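How to Set Up a Robot Sorting Station Your Team Will Want to Work Beside

Posted by Monique Pons, 27 May 2025
Filed under: Workshop guides, Returns and refurbishing

When we put our first arm on the returns line at Keltamance, I spent weeks reading about payloads and cycle times and almost no time thinking about Bernice, whose bench was six steps away from where the thing was going to stand. That was backwards! The arm was the easy part. What took real work was figuring out who does what once it's running, and I've come to love that part of the job.

So this guide is for anyone in a small warehouse or repair shop who has mixed bins coming in (toys, balls, cloths, odds and ends) and wants an arm to take over the first rough sort. I'm assuming you already have the arm and someone who can program it. I'm writing about everything that surrounds it.

What you'll need

A table big enough for the bins and the source tray, with nothing else living on it
One shallow tray for incoming items
A few sorting boxes in colors people can tell apart at a glance
A paper notebook and a pen on a string
One person from the existing team with hours set aside for this, on the schedule, in writing

That last one matters more than the brand of arm you bought. We gave Bernice Fiadzo 20 hours spread over the first month, and we wish we had given her more.

Step 1. Watch the job being done by hand

Before you move a single table, stand next to the person who sorts now and write down what they do. Don't ask them to explain it first, just watch. I had our sort down on paper as "pick up, look, drop in bin." Bernice squeezes every soft item before she decides. She turns balls over to look for splits. She shakes anything that might have batteries in it. None of that was in our written procedure, and all of it was why our Ivley store had so few complaints.

Make two columns. In the first, put the moves that are the same every time. In the second, put the ones that call for a decision. Your arm gets the first column, and you should be strict about that in the beginning.

Step 2. Choose a small first job

We picked one question: which of three groups does this item go to? Grading, cleaning and pricing stayed with people. Our trial batch was 641 items over several shifts, all pulled from ordinary returns, and we didn't tidy them up beforehand. Please don't hand-pick easy items for the trial. You'll get a lovely demonstration and then a miserable first week.

Fabric deserves a mention here. Cloth folds over other things and hides them, and a gripper that's great with a ball can come up with a corner of a scarf and half the tray along with it. Decide early whether cloth goes through the arm or gets pulled by hand before the tray goes on the table. We let it go through for the trial so we could learn, and we pull most of it by hand now.

Step 3. Lay out the table with the people who'll use it

Tape the footprint on the floor first. Then have everyone on the shift walk their normal route with a full tote in their arms. We had to shift our table twice, once for the pallet jack and once for Bernice's elbow.

Some things we settled on:

Put the boxes where a person can reach and swap them without leaning over the tray.
Keep walkways on the side away from the arm's reach.
Tie cables down or route them where no one steps. Do this on day one, before you get used to stepping over them.
Place the stop button where the shortest person on the team can hit it with either hand, and test it with every person on every shift.

Your safety review has to cover the arm, the gripper and the things it picks up. Get that done by someone qualified, for your exact setup, before anyone works within reach. I can't do it for you from a web page.

Step 4. Agree on the handoff

Every station has a spot where the arm's work ends and a person's begins. Ours is the full box. When a box is ready, the operator pauses the arm, swaps the box, checks that the space is clear and starts it again. Write those four moves on a card and tape it to the table. People coming over from Lebrun, our sister site, can run the swap on their first morning with just the card.

Also agree on what happens when the arm gets it wrong, and it will. Our rule is that the person moves the item to the right box at the next pause and makes a mark in the notebook. There's no form and no one has to be called over. At the end of the shift Bernice reads the marks and picks one thing to fix. We had wanted to log all of this in Priveder, our inventory system, and the notebook beat it easily because people used it.

Step 5. Run short, mixed trays

Keep the first sessions to 46 minutes or less. (Odd number, I know. It's the gap between our morning delivery and first break, and it stuck.) Load a tray the way it would come off the truck, let the arm work, and have two people there: one on the controls, one only watching and writing.

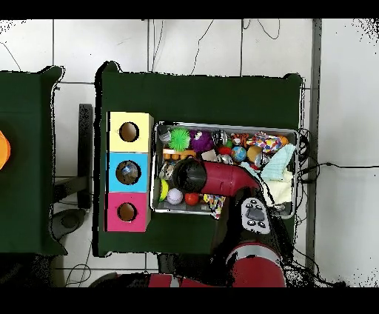
The arm over a mixed tray, with the yellow, blue and pink sorting boxes on the left.

Trays like this teach you a lot in a hurry. Round things roll when their neighbor gets lifted. Shiny things can confuse a camera, so try them under your morning light and again under your evening light. A ball with a map printed on it and a plain one may need the same box, and the system has to learn to ignore the print. Let the watcher call out what they notice and resist the urge to fix it on the spot. You want the pattern first.

Step 6. Rewrite the job, then talk about it

Here is the part I'd put in bold if I could. If the arm takes over part of someone's day, sit down with that person and decide together what fills the time. Do it before the arm goes live, and be straight about pay and hours. People can smell a dodge.

Bernice used to spend her mornings on the first sort and squeeze repairs in after lunch. Now she does repairs while her hands and eyes are fresh, and she's the one who signs off on any change to the sorting rules. Her title changed and so did her rate. She told me she misses the quiet of sorting a little, which I hadn't expected, so she still does a tray by hand when she feels like it. Those hand-sorted trays have become our best check on the arm!

Two others on the team weren't interested in the station at all and said so. Fine. They stayed on packing, and we stopped asking.

Step 7. Review before the busy season

Set a date to look at the whole station again. Ours is early December, when volume climbs and we can see up to 300 items in a shift. Bring the notebook. Ask what people have started doing that isn't on the card, and either put it on the card or find out why they need to do it.

Common problems

The arm keeps coming up empty: check how full the tray is. Ours did better with a single loose layer than with a heap.

Items bounce off the box: widen the opening or lower the release point. Try the release point first, it's free.

People hover and don't trust it: give them the pause button and let them use it as often as they like for a week. The hovering stopped for us once they knew they were in charge of it.

The notebook is blank: go stand there for a tray. You'll have a page by the time it's empty.

Bernice and I are working on a follow-up about cloth and soft items, which deserve a page of their own. If you've found a gripper pad that handles thin fabric, leave a comment below and say what you paid for it.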